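The Pluvley workshop, June 2020

We moved into the back unit in January and the floor was the first job. It is painted dark teal – smooth enough to sweep in one pass. Wrapped stock stays off the ground where it can, and power tools are parked by the wall with their cords coiled.

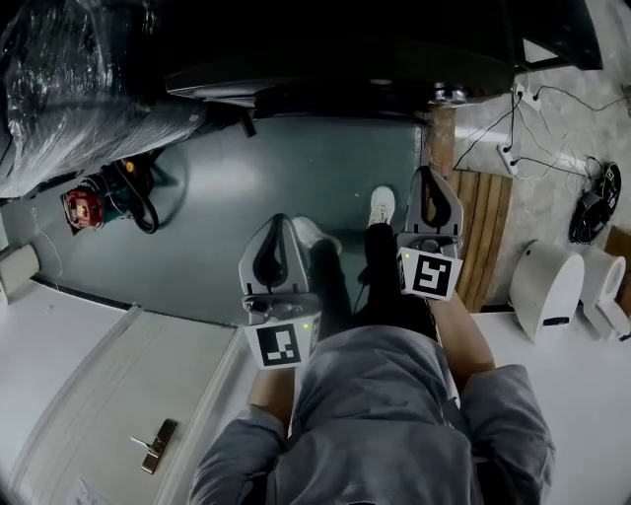 Next up is shelving for the other side, and a second coat near the door.

3 comments

Siregar: Nice color. Does it get slippery?

flidunar: How many cans did it take?

Baneo: We paid 166 for ours, still holding up.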